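The Breltgate Table, Cleared and Otherwise
A gallery from the workroom, November

Most of what gets photographed at Breltgate is finished and under good light. The pages for the Sanna shades and the Varnus hanging frames are full of that sort of thing, and very handsome they are, with the price at the bottom where it can do the least harm. I wanted a page for the rest of it: wire, paper, tags, the hours spent looking for the good pliers. So I went through the folder, which holds 338 pictures, threw out the ones of my thumb, and then kept being strict until very little was left.

A few words on how the room works, as people do ask. It is one long space over the Priltden stairs, with windows on the side where the sun isn't. We make small wire goods for the home, mainly rings and frames that other things get hung on, stretched over or tied to. Younes Benmoussa bends and I finish. When an order is late we both stand at the same table and disagree about the radio.

The table gets its own heading because everything ends up on it.

1. Brown paper

The covering is plain brown paper, and we are not precious about it. Wire marks wood, and wood holds a grudge. Paper can be changed in the time it takes to find the tape, though I will admit that finding the tape is its own project. A new sheet looks wonderful until the first piece of work goes down on it, somewhere near eight in the morning. After that it picks up creases at its own pace, and Younes claims he can tell which month it is from the wrinkles. He was wrong in November, but only by a season.

We tried a gray rubber mat for a while. It was practical and easy to wipe, and it made every black ring on it vanish like a sock. The paper came back inside a week. Brown is dull enough to stay out of the way, and dark wire shows up on it well, which matters when you are checking a curve by eye and your eye has already had a long day.

2. Ring, with tag

A thin black wire ring held up over the paper, a short strand dangling under it and a small pale tag close by. The sheet has reached the scuffed stage, streaks across the middle and all, so by house standards it is nicely broken in. 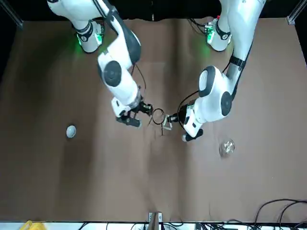

3. On tags

I have strong feelings about tags and very few people to share them with. Ours are small because the work is small. A big tag on a thin ring looks like a piano hanging off a coat hook. For a time we had lovely thick ones from a stationer, with a deckled edge, and customers wrote to ask whether the tag was the product. I kept one of those letters. It's pinned up over the sink, where it keeps me humble during the washing up.

What goes on a tag is the name of the piece and the size, in pencil. Younes's sevens look like ones, so I do the sizes. My handwriting looks like a seismograph, so he does the names. It takes both of us and is slower than you would think possible.

4. On roundness

Visitors to the workroom always want to know whether the rings are perfectly round. They are round the way a good loaf is round. Lay one flat and it will sit where you put it, more or less. Hang it up and it settles into a shape of its own, which depends on the wire, the weather and (I suspect) its opinion of you. A ring meant for a shade gets trued twice, once after bending and once after it has spent a night on the hook. The others get trued once and then sold to people with a relaxed outlook.

If you have one at home that has gone egg-shaped, hold it at the two widest points and press gently with your thumbs. Turn it a little, press again. Stop before you think you should. Everybody goes one press too far, and then they have an egg pointing the other way.

5. On loose ends

A strand left dangling drives tidy people up the wall, and tidy people are most of our customers. We leave a tail long on purpose while a piece is being made, then snip it at the very end — usually. Now and then one gets out of the door with its tail still on. We have had exactly two complaints about this and over a dozen compliments, so I have stopped apologizing and started calling it a feature of the Varnus line. Younes would like it noted that he calls it forgetting.

The snipped ends go in a jam jar. The jar is full. There is a second jar.

6. Not included

You will have noticed that this gallery is short on pictures. I had planned a handsome view of the shelves, but the shelves need a dusting first, and I would sooner write about dusting than do it. The hooks by the window came out as a gray smear with a bright patch in it. There was also a portrait of Younes, looking thoughtful beside the kettle, which he has asked me to take down, frame, and send to his mother.

More will go up when the Sanna shades are off to Priltden and the table has a fresh sheet on it. If you want to come by before then, the bell on the left is ours. The bell on the right belongs to the dentist, and he is tired of being asked about lampshades.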